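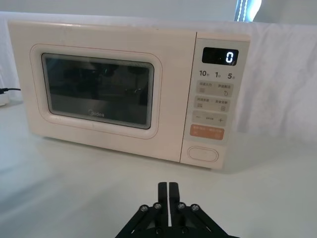 Small Kitchen Favorites: The Cream Microwave

I've been hunting for a microwave with a bit of color for months, and I'm completely smitten with this Midea! My kitchen is tiny (the Maihi building doesn't go in for big ones), so anything that lives on the counter gets looked at all day long. It heats soup, softens butter and rescues cold coffee, and I'd be happy to look at it even if I were only making toast. More photos below, and do leave a comment if you own one.

The front

Soft corners, creamy casing, and a thin line tracing its way around the dark window. I love that line! The display is just as plain, with one glowing zero waiting at the right-hand end. The time labels under it say 10, 1 and 5, so popcorn people will be busy with those.
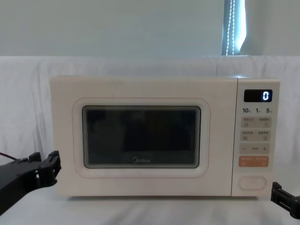 Door open

Look at that warm orange glow inside! The door swings out to the left, so plan your counter space for it (mine needed the bread bin moved 6 inches). There's one wider orange button among the pale ones, and a big oval one at the very bottom. Stickers with the instructions are still on top, and I'm leaving them there until I've learned my way around. 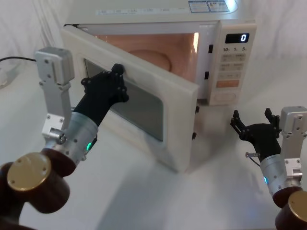 Rebecca Fiore: I have a cream one too, and mine sits next to a mint green kettle. Wipe the door edge as well as the glass, crumbs love it there. Now show us the toaster!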